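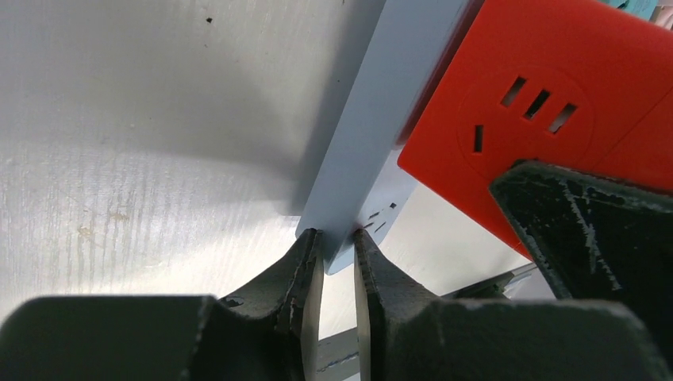 Looking After Records, CDs and Tapes at Home

By Sulastri Kwok
Updated March 25, 2022

Most of what goes wrong with a music collection goes wrong slowly, on the shelf. These tips are for ordinary collections in ordinary rooms. You will not need anything expensive, and a good part of it is in your kitchen already.

Where to keep records

Stand records upright, like books. A stack lying flat puts all the weight on the bottom sleeves, and after a summer the lowest ones can come out dished. A slight lean is nearly as bad. If a shelf is half full, fill the gap with a bookend or a box so the row stays straight.

Pack them so you can slide one out with two fingers. If you have to tug, the row is too tight and you'll get ring wear on the covers. If the row flops over when you take one out, it is too loose.

Keep the shelf off outside walls if your house is damp. Keep it well away from radiators, heating vents and sunny windows. Morning sun counts. I lost a good double album to a patch of light that only reached the shelf in July.

Attics and garages are the worst places in most houses, one for heat and the other for damp. A closet in the middle of the house is the best. Under a bed is fine if the box has a lid and the records can stand up in it, though few beds are high enough.

Check the shelf before you check the records. A full row of LPs is very heavy, and a bookcase made for paperbacks will sag in the middle. Choose one with short spans between uprights and fix it to the wall if there are children in the house.

Sleeves

Plain paper inner sleeves shed dust and can leave fine scuffs. Change them for lined ones as you play each record, and you'll get through the collection without making a chore of it. Keep the original inner if it has lyrics or pictures on it. It can go in the jacket beside the new one.

Outer sleeves should be a little bigger than the jacket. Avoid soft, thick vinyl outers for long storage. They can stick to the cover and leave a haze on the record inside.

Put the inner sleeve in with its opening at the top, at right angles to the jacket opening. The record can't roll out and dust has a harder time getting in.

Cleaning records

Dry brush before every side. Use a carbon fiber brush, hold it lightly on the turning record for a few turns, then draw it off toward the edge. Clean the brush by running it over its own handle, and keep your fingers off the bristles.

For a wet clean:

1. Lay a clean folded towel on the table. Microfiber is good, an old bath towel will do.

2. Mix distilled water with one drop of clear, unscented dish soap in a small bowl. One drop really is enough. Tap water leaves minerals in the grooves.

3. Cover the label. A plastic lid from a yogurt tub, held down with your palm, keeps most of the splashes off.

4. Dip a soft cloth, squeeze it out, and wipe along the grooves in a circle. Never wipe across them.

5. Go over the record again with a second cloth and plain distilled water to take the soap off.

6. Pat dry with a third cloth and stand the record in a clean dish rack until there is no shine of water left. Leave it longer than you think it needs.

7. Put it into a new inner sleeve. Putting a clean record back in a dusty sleeve wastes the whole job.

Do not use window cleaner, furniture polish or anything with a scent. Do not use rubbing alcohol on old 78s. Many are shellac, and alcohol will eat into the surface.

For mold, work outdoors or by an open window and wear a mask. Brush off the loose growth first, then wet clean twice. Throw away the inner sleeve. The jacket can sometimes be saved by wiping it with a barely damp cloth and airing it in the shade for a day or two.

Price stickers

Warm the sticker with a hair dryer on its low setting, from a hand's width away, and take the record out of the jacket first. Lift one corner with a fingernail and peel slowly, flat against the cover. If the paper of the jacket starts to come up, stop and try from another corner.

Leftover glue on a glossy jacket comes off with a tiny amount of lighter fluid on a cotton swab. Try it on the back first. On matte or uncoated covers, leave the glue alone and put the jacket in an outer sleeve.

Some stickers are worth leaving. Old shop labels are part of the history of the thing, and I never take off the little round ones from Olum, the shop where I bought most of my singles.

The needle

A dirty stylus makes a clean record sound bad. Look at it in good light once a week if you play often. Brush it from back to front only, the same direction the record travels. Side to side can bend it.

A small square of dry melamine sponge, the white kind sold for scuffs on walls, works well. Set it on the platter with the motor off, lower the needle onto it with the cueing lever, raise it, and repeat a few times. Don't drag it.

Write the date you fitted a new stylus on a bit of masking tape and put it under the turntable. You won't remember otherwise. If the "s" sounds in a voice start to spit and cleaning doesn't help, it's time for another.

Leveling the turntable

Put a small spirit level on the platter, first one way and then the other. If the feet don't adjust, slip pieces of thin card under the low side. Do the furniture before the turntable, though. A table that rocks will rock whatever is on it.

Keep the turntable and the speakers on separate surfaces if you can. If the bass booms or the needle skips when someone walks past, a heavy wooden cutting board under the turntable, on four squares of rubber shelf liner, often settles it.

CDs

Hold by the edges and the center hole. Wipe from the middle straight out to the rim, never around. This is the opposite of records and people get it wrong all the time.

Fingerprints come off with a soft cloth and a little lukewarm water. For something sticky, add a drop of dish soap and rinse.

Look after the label side as much as the shiny side. The layer that carries the music sits just under the printing, and a scratch there can't be repaired. Light scratches on the shiny side often play perfectly well.

Toothpaste is an old trick for scratched discs. It sometimes gets one playing again but it can also cloud the surface. Try the disc in another player first. Drives vary a lot, and a disc that skips in the car may be fine indoors.

Broken cases are easy to swap. Buy a few empty ones, or take them from discs you are giving away. To get the tray card out without tearing it, pull up the plastic tray from the left edge first and tip the card out.

Cassettes

Store them in their cases, standing on edge, wound all the way to one end. Keep them away from speakers, which have strong magnets in them.

Wind a tape forward and back once before you play it if it has been sitting for years. It evens out the tension and loosens layers that have stuck together. If it squeals or drags, stop. Forcing it can snap the tape or strip the coating off.

A pencil still does the job for taking up slack. A six-sided one grips the hub best.

Clean the heads and the rubber roller in the player with a cotton swab. Use alcohol on the metal parts and water with a trace of soap on the rubber. Change the swab when it turns brown, and let everything dry before you load a tape.

If the felt pad inside a cassette has dropped off, you can move one over from a tape you don't want. Shells held with screws open easily. Work over a tray so the screws don't roll away.

Keeping track of it all

A plain list saves buying things twice. Mine is a notebook, artist on the left, title on the right, one page for each letter and two for S. My brother-in-law Sugeng Sinaga keeps his on a spreadsheet that stands at 1316 entries, and he can sort it by year, which I admit is handy.

File in whatever order you will really stick to. Alphabetical by artist is easiest for guests. Put compilations and soundtracks together at the end.

Cut dividers from cereal boxes, slightly taller than the records, and write the letter on the part that sticks up.

Take photos of the shelves once a year and keep them somewhere other than the house. If you ever have a fire or a burst pipe, they will help with an insurance claim far more than memory will.

Moving house

Use small boxes. A big box of records can't be lifted safely and the bottom will give way. Tape the base twice, stand the records upright, and fill any space with towels so nothing shifts.

Mark the boxes on the side, not the top, so you can read them when they're stacked. Don't leave them in a parked car, even for lunch. On a warm day the trunk gets hot enough to warp them.

Take the turntable's counterweight and headshell off, and pack them in a labeled bag. Tie the tonearm to its rest with a soft twist tie. Lift off the platter if it comes off, and wrap it by itself.

After the move, let the boxes sit unopened overnight if they came in from the cold. Then get the shelves level before the first record goes on them.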